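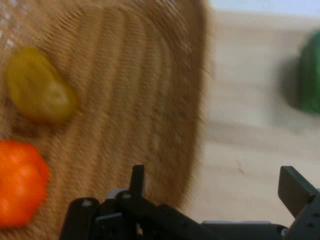
Fig. 1. Woven basket with toy vegetables.

Film Studies project, Grorstead College
Hạnh Đỗ and Tahira Magsi

We looked at how long the low-budget monster film Skirnora keeps its creature off screen. The film runs for 97 minutes. We both watched it twice and wrote down the time whenever the creature was shown or heard.

It is first seen clearly at 43 minutes. Before that there are nine scenes with sound only, mostly in the flooded mine. 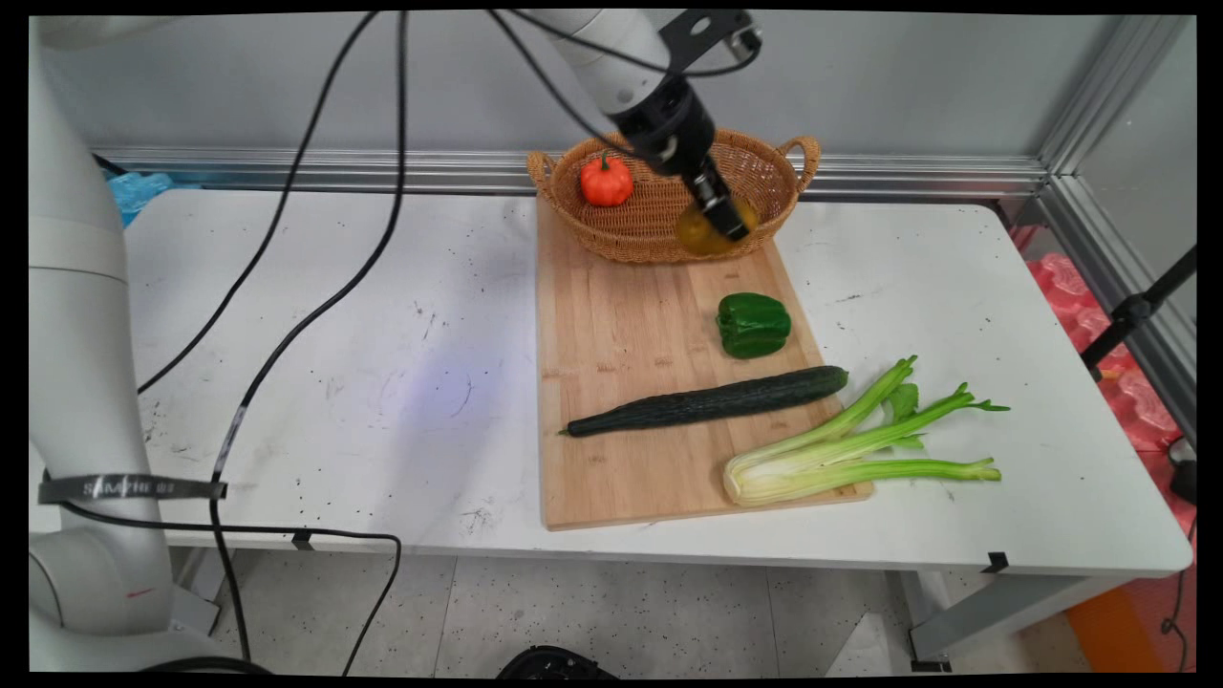 Page 3

The sequel, Stakora, shows it in the opening scene. Hạnh found this less frightening. Tahira preferred it, mainly for the chase on the ferry. We did not have time to log the sequel fully, so the table covers the first film only.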